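Kitchen Tips › Software Corner

Small tips for people who program a kitchen robot in simulation

I write this page for the ones who have a simulated kitchen on the computer and want the arm to open doors and put things away without breaking the planner every evening. I am not a professional teacher. I work with Kamran Rizvi on the Ellent planner, and most of these tips we learned by losing a day first.

Start with the names. Give every door, handle and shelf a name which says the room side and the height, for example wall_left_upper. When you have 25 parts in the model and half of them are called "box", the log is not readable. Change the names before you write the first task, and keep one text file with the old names beside the new ones.
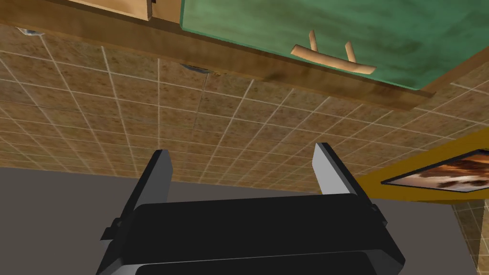
Grasp planning goes much better when you plan to the handle and forget the door for a moment. Put a small coordinate system on the handle, with one axis along the bar, and let the planner ask for a pose relative to this. Then the door can be tilted or half open and your code stays the same. A bar handle which stands on two short posts, like the light wooden one on the green door, gives a simple rule: close the fingers across the bar, between the posts, and keep a margin to each post. We use 18 millimeters in Ellent. Write also the pre-grasp pose, with the fingers open and a little away from the bar, as a separate step. If you join it with the grasp, you will not know which of the two has failed.

Check the wrist camera against small tiles. A regular grid of grout lines is a good test for the lens model, but it is a bad place for feature matching, because one tile looks like the next. Merja Väisänen told me to mask the backsplash in the pose estimator and to use the edges of the cabinet. I did it in October and the jumps in the estimate became rare.

Fix your random seed while you search for a bug. Ours is 437, for no special reason. When the bug is found, let the seed be free again, or you will tune everything for one single kitchen.

Do not load the full meshes for collision. Use boxes and capsules for the arm, and a simple hull for the furniture. The visual mesh can stay as detailed as you like.
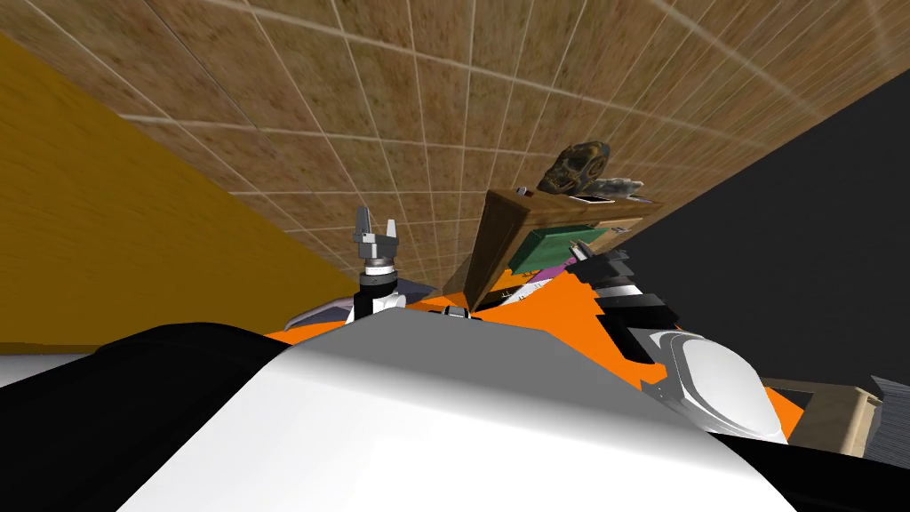

Page 4

Objects on top of a cabinet need their own entry in the planning scene. It is easy to model the cabinet as one box and forget that a skull figure, a small gray animal and a flat white card can be on the top. The skull may be tall, so a path over the cabinet must go higher. The card has the opposite problem: it is so flat that a depth filter may remove it together with the noise. I keep a list of flat items and switch off the filter near them.

With two arms, decide which one has priority before you plan. In Zeleke, the small scheduler we use, the second arm receives the whole path of the first as an obstacle with time. This is slow – but it is easy to understand when you read the log afterward. If the planning takes too long, let one arm wait in a parked pose and plan for the other alone.

Remember the body of the robot too. Many beginners check the arm against the furniture and leave out the torso. Add it to the self-collision list, and add the shoulder covers, which are wider than one thinks.

Save the state before every grasp. A file with joint values, object poses and the task name is enough. Then you can start again from this point and do not have to wait for the whole run.

Next I will write about drawers, where the force limit needs more care than the path.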